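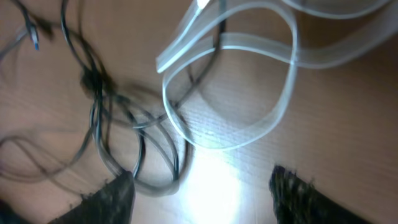

Lorkska
singer and keys, Brellik

Well friends, the new record is finally mixed! It's called Daltarach, it has 13 songs, and I love every one of them like a slightly difficult cousin.

We're pressing 400 on vinyl to start, and 200 of those come with the lyric booklet so many of you sweetly asked for.

Release show is in October at the Riquelme – same room as our very first gig, and I still get butterflies thinking about it. Tickets go up next week, so come say hi after the set!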